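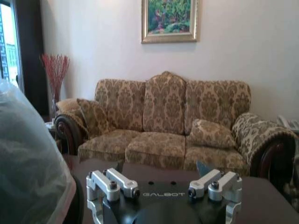 Wainwright Robotics Club notebook
Table clearing task, March, started 4 pm

Right, second session on the coffee table task for the Plarnero challenge, and I'm writing this up before I forget everything! We've got 28 points riding on it, so it's worth being fussy. The job is to hold the bin in the left gripper and get the rubbish off the table with the right.

Grip first. We changed the closing force on the left hand (it was set for the Fludby blocks, far too gentle) and went for the rim of the bin, liner and all. I'd still like to try a lower approach, but the wrist runs into its limit and I haven't got the patience for that tonight.

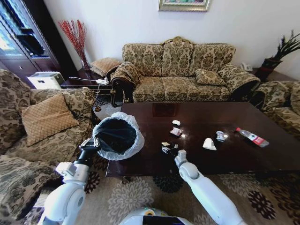 Left gripper on the bin rim, right one over the near edge of the table. Bottle, cup, napkin and wrappers all out.

Small crumpled stuff is what worries me. The bottle has a nice clear outline, but tissue and paper scraps confuse the grasp planner no end, and the shine on that tabletop can't be helping. Could whoever has the Skindirham branch please push the reflection filter? I've asked 2 times now!

Also played with the bin angle. Open end up and towards the head camera is my favourite, as you can check what's inside without moving anything.

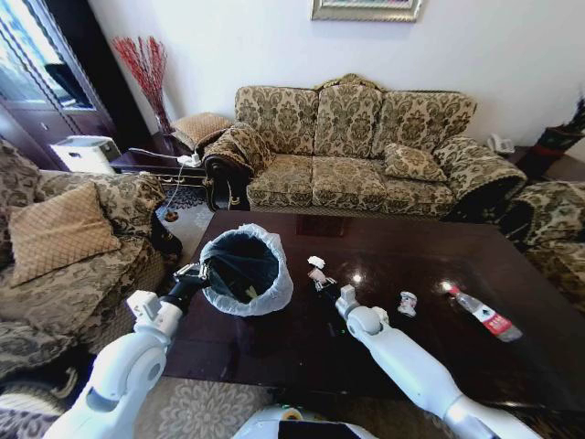 To do before next session

Raise the planner timeout to 140 seconds
Save 4 start poses for the right arm, with names people can understand
Decide whether figurines count as rubbish (I vote no)
Charge the spare laptop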